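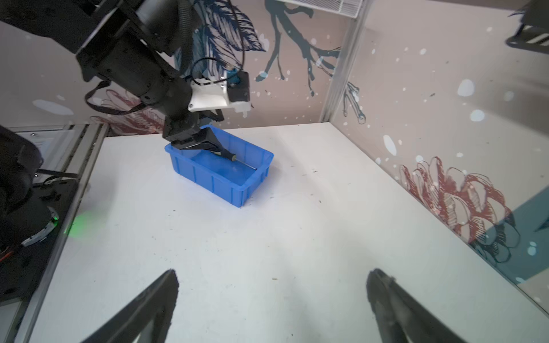
# Bench storage: one blue bin per bench, hand tools returned to the bin

**p_hafstein** (Moderator), Staff Forum > Workshops > Room 808

Colleagues,

Beginning in May, each white-topped bench in Room 808 will be issued one blue plastic bin. Screwdrivers are to be placed in the bin when not in use and are not to be left on the tabletop. The same arrangement has been in place at our Wumley site for two years, and the site lead there has recommended it to us.

The order to Handell covers all Kestdale rooms and comes to 2175 in total, delivery included. Comments are invited before the order is confirmed.

Poul Hafstein
Workshop Coordination

---

**t.zein**

Thank you for the notice. I support the principle, but I would ask that the bin not be adopted as the only storage. A bin on the tabletop takes up working area, and on the smaller benches that area is already limited. The Tanguy wall rack, which my section requested last year, would keep the tools off the bench altogether. Was it considered? 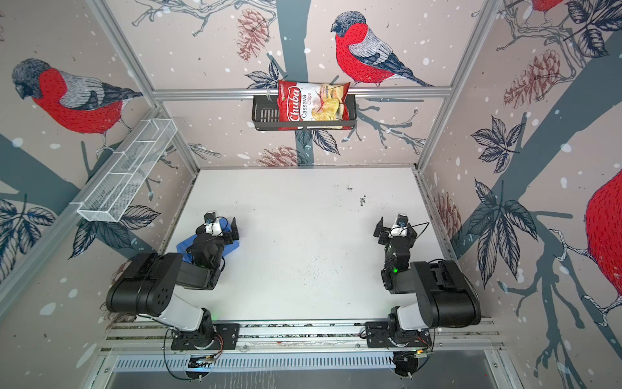 I would add that a rack allows a missing tool to be noticed at closing time without anyone having to look into each container. My section currently spends the last part of every shift doing precisely that.

Tamer Zein

---

**p_hafstein** (Moderator)

> Was it considered?

It was. The rack requires drilling, and the printed wall panels in 808 may not be drilled under the terms of the fit-out. A freestanding version exists, but it was quoted at 365 per bench, and I cannot justify that amount for a few screwdrivers.

---

**b.alvarado**

I must disagree with Mr. Zein on the matter of working area. The bins are small and can be moved. My objection concerns cleaning. If tools go back into the bin with grit on them, the grit remains in the bin, and the next person carries it to the next task. The notice says nothing about wiping the tool first.

It also says nothing about the benches themselves. The present schedule calls for a wipe-down at 6 p.m., and I do not believe it is being followed on every bench.

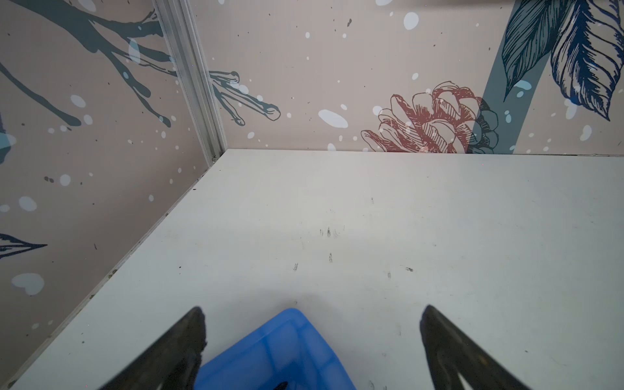 The cleaning schedule was last revised when the benches were new, and it assumed a light duty that no longer applies. It specifies a dry cloth only. On a matte white top a dry cloth moves dust from one place to another, and marks of any age stay where they are. The gray smudges and short dark streaks toward the middle of the table are typical of what I am referring to. I request that a damp cloth and a mild cleaner be added to the schedule at the same time as the bins are issued.

Brayan Alvarado

---

**t.zein**

I have no objection to the damp cloth. I maintain my objection to the bins as sole storage and ask that it be recorded.

---

**p_hafstein** (Moderator)

Recorded. I have asked Facilities to respond on the cleaning question.

---
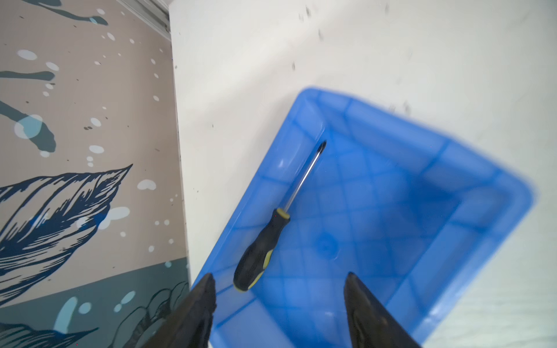 **By Marcelle Carré, Facilities, Kestdale**

The following will be added to the Room 808 procedure:

- Wipe the shaft and handle of each screwdriver before placing it in the tray.
- Lay the screwdriver flat inside the tray. Do not stand it against the rim.
- Clean the tray floor with a soft brush. The raised ribs form small squares, and a cloth does not reach the corners.
- Wipe the tabletop with a damp cloth at 6 p.m., then dry it.

Mr. Alvarado's point about the schedule is accepted. Mr. Zein may resubmit the freestanding rack under the next equipment request; it will be assessed separately and will not delay the present order.

---

**b.alvarado**

Thank you. Will the brushes be supplied, or should each section order its own?

---

**m.carre**

They will be supplied with the bins.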